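Production and Customer Orders Coordinator, Printed Apparel
Hurkent Garment Printing - Full-time, on site 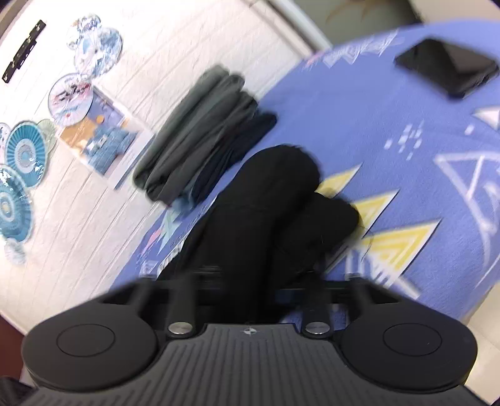
A black garment on a blue patterned sheet.

Hurkent Garment Printing invites applications for the position of Production and Customer Orders Coordinator in its Printed Apparel department. The position is full-time and permanent, and reports to the Production Manager, Arlindo Pacheco. Applications will be accepted through the end of January.

About the Company

Hurkent prints and finishes T-shirts, sweatshirts, aprons and tote bags for libraries, museums, schools, reading groups and small membership organizations. Most orders are for short runs. A typical customer needs a few dozen shirts in a mix of sizes, often in two or more garment colors, and has a fixed date by which they must arrive. The company also manages standing merchandise lines for a number of clients, under which garments are printed in advance, held in stock and shipped to individual buyers as orders are received.

The company operates from two buildings. Screen printing, curing and garment storage are located at the Kirby Street building. Customer service, artwork preparation and shipping are located at the Pichon Annex, a short walk away. The Coordinator will have a desk at the Pichon Annex and will be expected to spend part of each working day at Kirby Street.

Purpose of the Position

The Coordinator is responsible for the progress of each printed apparel order from the time the customer approves the artwork until the shipment leaves the building. The person appointed will serve as the main point of contact between the customer service staff, the print floor and the shipping desk. The Coordinator does not operate the presses but must understand the printing process well enough to schedule work sensibly and to explain it to customers in plain terms.

Principal Duties

The Coordinator will:

Review approved orders for completeness, including garment style, fit, size breakdown, garment color, ink color, print size and print placement, and return incomplete orders to customer service before they are scheduled.

Prepare the weekly print schedule in consultation with the Production Manager, grouping orders by ink color and garment type where delivery dates allow.

Order blank garments from approved suppliers and confirm on arrival that the style numbers, sizes and colors match the purchase order.

Inspect the first printed piece of each run against the approved proof. The run may not continue until the Coordinator or the shift lead has signed the proof sheet.

Maintain the size charts and garment descriptions published in the company's online catalog. These include statements on fiber content, shrinkage, fit and care, all of which must agree with the information provided by the garment manufacturer.

Answer questions referred by customer service concerning sizing, exchanges, substitute colors and expected shipping dates.

Record misprints, damaged garments and returned items, and submit a written summary to the Production Manager each month.

Take part in the stock count of blank and finished garments held twice a year at Kirby Street.

The duties listed are those the position is expected to involve most often. Other duties of a similar nature may be assigned.

The Department

The Printed Apparel department consists of six employees, including the position advertised. The catalog currently lists 461 combinations of garment, size and color, and the Coordinator will share responsibility with the artwork staff for keeping those listings correct. Orders are tracked in Gurkham, the company's own order management system. Prior knowledge of Gurkham is not expected, and training is provided during the first four weeks of employment.

Required Qualifications

Applicants must have a high school diploma or equivalent.

Applicants must have at least four years of paid work experience in apparel printing, embroidery, garment retail, order fulfillment or a closely related field.

Applicants must be comfortable using spreadsheets and must be able to learn a new order system without difficulty.

Applicants must be able to write clear, courteous and correct English. A large share of customer contact takes place by email, and the product descriptions in the catalog are read by every customer who places an order.

Applicants must be able to tell closely related garment and ink colors apart under standard inspection lighting, with or without corrective lenses. A short color matching exercise is part of the interview.

Applicants must be able to lift and carry cartons of garments and to stand for extended periods during stock counts. Requests for reasonable accommodation will be considered individually.

Preferred Qualifications

Preference will be given to applicants who have one or more of the following: practical experience with screen printing or direct-to-garment printing; experience purchasing blank garments from wholesale suppliers; a working knowledge of fabric terms, such as ring spun, combed, heather and preshrunk; experience maintaining listings in an online store; the ability to correspond with customers in Spanish or Portuguese.

Applicants who meet the required qualifications but none of the preferred ones are still encouraged to apply. The last person appointed to the department came from a bookstore and had not worked with printed garments before handling them at the sales counter.

Hours and Conditions

The regular working day begins at 8:30 a.m. and ends at 5:00 p.m., with an unpaid meal break of half an hour. The position is based on a schedule of five working days per week. Limited overtime may be required in the weeks before the winter holidays and at the start of the school year. Overtime is approved in advance by the Production Manager and paid in accordance with applicable law.

The nature of the work does not permit a remote arrangement. After the introductory period, the Coordinator may ask to complete catalog work from home for part of one day per week, subject to the print schedule.

The print floor can be warm, particularly near the curing equipment, and is moderately noisy. Closed-toe shoes are required at Kirby Street at all times. Hearing protection is supplied. There is no dress code at the Pichon Annex beyond neat everyday clothing.

Compensation and Benefits

The position is paid hourly. The starting rate depends on experience and is stated in writing to all applicants invited to interview. Benefits include employer-supported health and dental coverage, paid vacation, paid sick leave, a retirement savings plan open to employees after six months of service, and an employee discount on printed and unprinted garments. Free parking is available behind the Kirby Street building. Employees who travel by public transportation may claim part of the cost of a monthly pass.

Introductory Period

The appointment is subject to an introductory period of six months. During this time the Coordinator will meet regularly with the Production Manager to review progress and will receive one written evaluation, normally in the fourth month.

How to Apply

Applicants should submit the following:

A current resume of no more than two pages.

A cover letter of one page, stating how the applicant's experience relates to the duties listed above and giving the earliest available start date.

A product description written by the applicant for any plain T-shirt that he or she owns. The description should not exceed five sentences and should cover fabric, fit, color and care. It should be written as if for an online catalog.

The names and contact details of two professional references. References are not contacted until after the interview, and only with the applicant's permission.

Materials should be addressed to Lindalva Coutinho, Personnel Office, and may be submitted through the application form on the Careers page or delivered in a sealed envelope to the front desk of the Pichon Annex between 9:00 a.m. and 4:00 p.m. Please write "Orders Coordinator" on the envelope or in the subject field of the form. Printed materials cannot be returned.

Selection Process

All applications are acknowledged. Applications that arrive without the product description are treated as incomplete, and the applicant is given one opportunity to supply it before the closing date.

Selected applicants will be invited to a first interview with Ms. Coutinho by telephone. A second interview is held in person with Mr. Pacheco and a member of the artwork staff. It includes a tour of both buildings, the color matching exercise and a short written task, in which the applicant is given a sample order containing several errors and is asked to draft a message to the customer. Applicants should allow half a day for this visit - transportation between the buildings can be arranged on request.

The company expects to make an offer within four weeks of the closing date. Applicants who are interviewed but not selected will be informed in writing. With the applicant's consent, application materials may be kept on file and considered for similar openings.

Equal Opportunity

Hurkent Garment Printing is an equal opportunity employer. Hiring decisions are made on the basis of qualifications and the needs of the company, without regard to race, color, religion, sex, national origin, age, disability, veteran status or any other status protected by law. Applicants who need an accommodation at any stage of the process are asked to contact the Personnel Office when submitting their materials. The employment offer is conditional on proof of eligibility to work in the United States.

Questions about the duties of the position may be directed to Arlindo Pacheco, Production Manager. Questions about the application process, pay or benefits should be directed to Lindalva Coutinho, Personnel Office.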